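About Prellent

Prellent makes practice software for robot arms. Our main product is Zarkura, a simulated workcell where a customer can try out a pick-and-place job before buying hardware or stopping a line. We also sell setup help and a yearly support plan. The company works out of two floors in Kasalcombe, above a tile showroom.

We started as a contract shop, writing motion programs for packing and sorting lines. Most of our hours went to the same task, which was standing beside a machine and moving it a little at a time until it stopped hitting things. Customers paid for that time and lost production while we did it. We began building rooms on a computer to do the first part of the work, and after a while customers asked to use the rooms themselves.

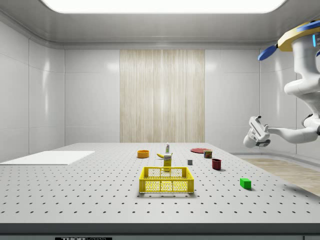 Zarkura comes with a room, a table, an arm with a gripper and a library of 96 objects. You can change all of them. The standard table has a grid of mounting holes, and we kept the holes because customers like to line up fixtures against them. Objects can be set out by hand or scattered by the software. A typical starter layout has a banana, an orange bowl, a dark red cup and a yellow crate with lattice sides, all in different shapes, so the arm has to plan a different approach for each one. Plain blocks are in the library too, and we suggest starting with those.

A layout can be saved, shared with a coworker and run again with the objects moved. The base license covers 2,000 runs a month. If you need more, you can buy them in blocks or move up a plan. Runs that fail to load are not charged.
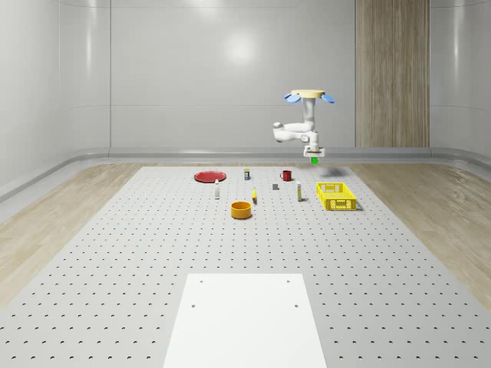

Each run produces a short report with the path of the arm, the time taken and any contact with the table or with other objects. You can view a run from more than one side, and most people keep two views open. Reports export as plain spreadsheets.

Salian is our service side. Send us measurements of your cell and the parts you handle, and we build a matching room in Zarkura. We then help move the finished program to your own arm. Expect to spend some time on site at that stage - friction and lighting never match exactly, and grip settings usually need a second look.

We have more than 100 customers, mostly small manufacturers and technical colleges. Colleges pay a lower rate, and students can keep their accounts through July.

Demos are held online every Friday. To book one, use the contact form and tell us what you want to pick up.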